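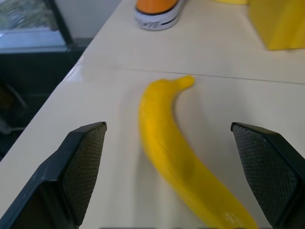 Banana on a pale cream tabletop, with the seam between two sections behind it.

PUTUVBRIDGE, 21st April. Prudo today released the Wavus sectional table, a kitchen and break room table with a top made in separate sections that meet at a straight seam. The table is available to order in one finish, pale cream with a light gloss, and replaces the company's earlier one-piece model of the same length.

The assembled top is 78 inches long. Each section is carried on the same steel underframe and can be removed and replaced without taking the table apart. The floor-to-top height is 28 inches. Leveling feet are fitted to all legs and adjust from above with the wrench supplied.

"The one-piece top was hard to get up a stairwell and expensive to replace when one end was damaged," said Chinyere Haruna, product manager for tables at Prudo. "Damage tends to collect at one end, usually the end nearest the sink or the coffee machine. A customer with a worn section now orders a section."

Seam

Most of the development work went into the joint. Adjoining sections are drawn together from below by cam connectors and held level by alignment pins. The edges are square and are sealed at the factory. No filler strip, gasket or cover profile is used on the upper face, and the seam remains visible as a thin line when the sections are fully tightened.

Prudo considered a cover strip and built trial tops with one. The strip stood slightly above the surface, and crumbs gathered along both sides of it. It was dropped from the design in February.

Liquids should be wiped from the seam as they would be from any other joint in a work surface. The joint is resistant to splashes but is not rated as watertight, and the table should not be hosed down or cleaned with steam.

Surface

The finish was evaluated against ordinary kitchen use: fruit left out, cups and canisters set down and moved, spills wiped up late. Prudo carried out 242 stain and wipe-down trials on sample panels at its Putuvbridge workshop, using foods and drinks that customers had named in service calls. The list included ripe banana, orange juice, beet, mustard, black tea, soy sauce and tomato paste. Samples were left with the food in contact and then cleaned with a damp cloth and dish soap.

Banana was included at the request of two office customers who keep fruit directly on the table. Peel that has started to darken can leave a brown mark on light surfaces. On the production finish the mark was removed with soap and water in every trial. Mustard and beet left a faint tint when allowed to dry, and a second cleaning with a baking soda paste was needed. Turmeric was the poorest result. Owners are advised to wipe it up promptly, and the care sheet says so.

The gloss level was set low enough to limit glare from windows while still allowing the surface to be wiped without drag. Some reflection is visible in a room with strong daylight. A matte version was tested and showed more rubbing marks from the bases of jars and storage containers, so it will not be offered with this release.

The finish is not intended as a cutting surface. Hot pans should be placed on a trivet. Abrasive pads, bleach and solvent cleaners are not covered by the warranty.

Assembly

Two people can assemble the table with the tools in the box. The underframe is built first and leveled, then the sections are laid on it face up, pinned and drawn together. Final tightening should be done with nothing standing on the top. Prudo recommends checking the connectors again after the first month of use and whenever the table has been moved to another room.

To change a section, the connectors are released a half turn and the section is lifted straight up. Replacement sections are drilled at the factory and fit any Wavus underframe. A new section may look slightly lighter than one that has been in daylight for several years, and customers who want an even color are advised to replace adjoining sections together.

Availability

The table is sold through Esteves, which handles delivery and spare parts for all Prudo furniture. Standard lead time is 21 days from confirmation of order. Sections, alignment pins, connectors and leveling feet are listed as individual parts and may be ordered without the table.

Owners of the earlier one-piece model can continue to order feet and frame hardware. The one-piece top will be supplied until current stock is used up. Wavus sections do not fit the older frame.

A finish sample is available from Esteves on request. The care sheet, assembly guide and parts list are packed with each table and can also be obtained in print from Prudo customer service.

About Prudo

Prudo designs and assembles tables, benches and storage units for homes, schools and small workplaces. Its workshop and offices are in Putuvbridge.

Press contact: Chinyere Haruna, Prudo, Putuvbridge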